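4.3 Fitting and checking the finger pads

The hand gripper leaves the Toivonen workshop with its pads fitted and the jaws aligned. Pads wear with use, and new ones must be fitted in pairs. Allow 40 minutes for a pair the first time you do it.

You will need:
- one pair of blue rubber pads
- a 2 mm hex key
- a lint-free cloth and cleaning alcohol
- a steel rule
- a round test fruit, for example an orange

CAUTION: Keep fingertips clear of the jaws while the trigger is connected. The return spring closes them without warning if the trigger link slips.

Removing the old pads

1. Switch off the recording unit and unplug the camera lead from the handle.
2. Open the jaws fully and set the trigger lock.
3. Slacken the retaining screw behind each pad by two turns. Do not take it right out.
4. Slide the pad off the end of the finger. If it sticks, warm it in your hand for a minute. Do not lever it off with a blade.
5. Wipe the finger end with alcohol and let it dry.

Fitting the new pads

6. Slide each pad on until it meets the shoulder. The chamfered edge faces the object.
7. Tighten each retaining screw until it just bites, then a quarter turn more.
8. Check the screws on top of the finger bases. They should be flush and tight. Replace any with a rounded head.
9. Release the trigger lock and close the jaws slowly. The pads must meet along their full width. With the jaws fully open, the gap measured at the pad tips should be 100 to 102 mm. If it is not, go back to step 6.

Note: Pads supplied by Inerico before February have a thicker backing and need the longer screw (bag C).

Checking the grip

10. Put the test fruit on a plate on a steady table. A patterned cloth may stay on.
11. Bring the gripper down with the jaws open and one pad on each side of the fruit. The pads should lean in towards it at about the same angle.

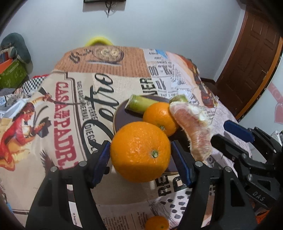

12. Close the jaws until both pads touch, lift the fruit a hand's width and hold for ten seconds. It should not turn or slip.
13. Set it down and look at the peel. Dents mean the spring is too strong; see 4.5.
14. Repeat with a smaller fruit. If only one pad touches, realign the fingers as in 4.2.
15. Plug in the camera lead, switch on and record a short test clip. Both pads must be in view when the jaws are open.

Inspect the pads every 300 grasps and write the result on the service card. Questions about spare parts go to Ziad Abou Jaoude at the Ekport service desk.

Related sections
4.2 Aligning the fingers
4.4 Cleaning the camera lens
4.5 Changing the return spring
6.1 Cikomex carry case: packing order
7.3 Spare parts list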